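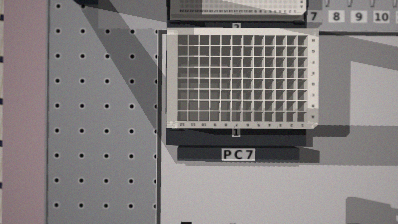 Microplaca de 96 poços vista de cima. Imagem gerada por computador.

Intolerâncias por correio: "O relatório é muito bonito, isso eu não discuto"

Ankica Softić chega com uma pasta de cartolina azul e pede um galão e uma torrada. Com manteiga, diz à empregada, e depois para mim: "Segundo isto, não devia." Isto é um relatório de 14 páginas em papel grosso, com barras verdes, amarelas e vermelhas, que lhe foi enviado pela Maltero em julho, depois de ter picado o dedo em casa e metido um cartão num envelope. O trigo está a vermelho. O leite de vaca está a vermelho. A manteiga, por razões que o documento não explica, está a amarelo.

Softić trabalhou durante a maior parte da vida adulta em laboratórios de análises, primeiro em Tuzla, onde nasceu, e depois em Setúbal. Reformou-se há pouco. Vim ter com ela desconfiado das duas partes. Desconfio das empresas que vendem listas de alimentos proibidos a quem anda com a barriga inchada, e desconfio também dos profissionais reformados que, de um dia para o outro, descobrem que tudo à sua volta é fraude. Ela percebeu a segunda desconfiança antes de eu a formular.

"Eu não vim dizer que são ladrões", começa. "Vim dizer que comprei, paguei, li, e que não me serviu para nada. Se o senhor quiser escrever ladrões, escreve por sua conta."

Pagou 169 euros. O painel que escolheu era o intermédio. O mais caro, chamado Maltero Total, promete avaliar 797 alimentos e aditivos, entre os quais a folha de videira e três variedades de alga que ela garante nunca ter posto na boca. Pergunto-lhe se um painel maior não será, apesar de tudo, mais completo.

"Mais completo em relação a quê? Se eu fizer uma pergunta errada muitas vezes, fico com muitas respostas. A maior parte destes testes mede anticorpos IgG. A pessoa come pão, o corpo conhece o pão, aparecem anticorpos contra o pão. Isso diz que a senhora come pão. Eu podia ter dito isso pelo telefone."

É a objeção conhecida, e os alergologistas repetem-na há anos: a presença de IgG contra um alimento é sinal de contacto com ele e não serve para diagnosticar uma intolerância. As alergias clássicas passam por outro anticorpo, a IgE, e mesmo aí um valor positivo sem sintomas vale pouco. A intolerância à lactose é uma questão de enzima e investiga-se por outras vias. Nada disto é novidade, e os testes continuam a vender-se na farmácia, no ginásio e no telemóvel.

Digo a Softić que a explicação me parece arrumada de mais. Conheço gente que fez o teste, deixou o que vinha a vermelho e melhorou. A minha cunhada, por exemplo. Ela acaba de mastigar antes de responder.

"E o que é que a sua cunhada deixou?"

Pão, bolos, leite, cerveja, queijo curado.

"Pois. E passou a comer o quê? Sopa, arroz, peixe? Eu também melhorava. Se calhar tem mesmo um problema com a lactose e acertou por tabela. Se calhar tinha um intestino irritável e os açúcares do trigo faziam-lhe mal, que é uma coisa séria e tem tratamento com nutricionista. Ou se calhar foi de férias. O teste fica com os louros em qualquer dos casos."

Aceito o argumento, com uma reserva que lhe transmito: também não prova que a minha cunhada esteja enganada. Ela encolhe os ombros. Não conhece a minha cunhada.

A Maltero respondeu por escrito às perguntas que lhe enviei. Diz que os seus produtos "são ferramentas de bem-estar e autoconhecimento" e "não substituem o aconselhamento médico", frase que aparece também no fundo da última página do relatório, em letra bastante mais pequena do que a das barras coloridas. Acrescenta que analisou os inquéritos de satisfação de 3691 clientes e que "a grande maioria" se sente melhor ao fim de oito semanas. Pedi o inquérito. Recebi um folheto. No folheto não vinha quantas pessoas tinham sido contactadas e não tinham respondido, nem se havia algum grupo de comparação. Insisti, e a segunda resposta era igual à primeira, com outra assinatura.

"Isso é o costume", diz Softić quando lhe mostro as mensagens no telemóvel. "Quem desistiu à segunda semana, porque tinha fome, não responde a inquéritos."

E sabe ela isso como? Admite que não sabe. Supõe. "Está bem, ponha que suponho."

O que a irrita mais, e aqui fala com conhecimento próprio, é a confusão entre a qualidade do trabalho de bancada e a utilidade do resultado. Passou anos a fazer ensaios em microplaca, aquelas placas com 96 poços que qualquer laboratório gasta às caixas, e não gosta de ouvir dizer que os testes por correio são inventados numa cave. Acha que na maior parte dos casos são feitos, e bem feitos.

"Há ali técnicos competentes. Põem os controlos, fazem a curva, repetem o que tem de ser repetido. O número que sai é um número verdadeiro. O problema vem depois, quando alguém pega nesse número e pinta uma barra de vermelho. Quem decidiu onde começa o vermelho? Eu perguntei. Disseram-me que era informação da casa."

Fez ainda outra coisa, que me contou com algum embaraço. Mandou uma segunda amostra a uma concorrente, a Savport, comprada em promoção e colhida na mesma manhã. Pousa os dois relatórios ao lado da torrada. No segundo, o trigo está a verde. O leite mantém-se mau. Aparece um problema grave com o caju e outro com a baunilha, que a Maltero tinha absolvido.

Cabe-me dizer que dois relatórios de uma só pessoa não são um estudo. Softić colheu ela própria as amostras, sabia o que procurava e tinha vontade de o encontrar. As empresas podem usar métodos diferentes e limites diferentes, e nesse caso a discordância seria até de esperar. Digo-lho. Ela concorda com tudo, o que me desarma um pouco, e depois pergunta qual dos dois papéis devo então levar ao supermercado.

A Savport não respondeu.

Falamos do que custa uma lista destas além do dinheiro. Softić tem uma vizinha, no prédio da Rua do Tovar onde mora, que tirou ao filho de seis anos os ovos, o leite e quase toda a fruta com base num teste de cabelo. O de cabelo, explica, é outra família, e essa nem sequer tem a desculpa do anticorpo. O miúdo deixou de ir às festas de anos. A pediatra só soube meses depois, quando o viu abaixo do peso que devia ter.

"Eu disse à mãe o que pensava e ela deixou de me falar. Agora já fala outra vez, mas de outras coisas. Tirar comida a um adulto é lá com ele. A uma criança já me custa estar calada."

Pergunto se não haverá alguma arrogância nisto. As pessoas compram estes testes muitas vezes depois de terem ido ao médico e de saírem de lá com a recomendação de beber água e andar a pé. Uma consulta de gastrenterologia no público pode demorar muito tempo a chegar. A Maltero atende o telefone ao segundo toque, confirmei. Há uma voz simpática do outro lado que pergunta desde quando, a que horas, com que comida. Ninguém me tinha feito essas perguntas todas seguidas numa consulta, e eu tenho refluxo há dez anos.

Pela primeira vez, Softić demora. Mexe o galão já frio.

"Nisso tem razão. O meu médico de família também não me perguntou. A pessoa quer um papel que diga que não está a inventar. Eu percebo isso muito bem, porque também me senti assim quando abri o envelope. Vi o trigo a vermelho e durante um bocado pensei: afinal era isto. Eu, que sei como se faz! Demorou até ao jantar."

E ao jantar?

"Massa."

Quanto ao que faria no lugar de quem tem queixas, a resposta dela é pouco vendável. Um caderno, durante umas semanas, com o que se come e o que se sente. Ir ao médico com o caderno. Não deixar o glúten antes de fazer a análise da doença celíaca, porque deixá-lo antes pode estragar o resultado, e isto pede-me que escreva com clareza. Se houver perda de peso, sangue nas fezes, anemia ou dores que acordam a pessoa durante a noite, não esperar pelo caderno.

Faço notar que o caderno também engana. Quem desconfia do leite vai sentir o leite. Ela acha que sim, que engana, mas que custa dois euros.

Antes de nos despedirmos, mostra-me uma última folha, um anúncio recortado de uma revista de sala de espera. A marca chama-se Lanau e vende suplementos "personalizados" a partir dos resultados de testes como o que ela fez, em frascos mensais, por assinatura. Quem carrega no código do relatório da Maltero vai dar à página da Lanau com um desconto já aplicado. Perguntei à Maltero se existia relação comercial entre as duas empresas. Disseram-me que trabalham com "vários parceiros na área da saúde integrativa" e agradeceram o meu interesse.

Softić volta a guardar tudo na pasta azul. Diz que vai fazer uma reclamação por escrito e pedir o dinheiro de volta. Pergunto se acredita que lho devolvam.

"Não. Mas quero ver o que respondem sobre a manteiga."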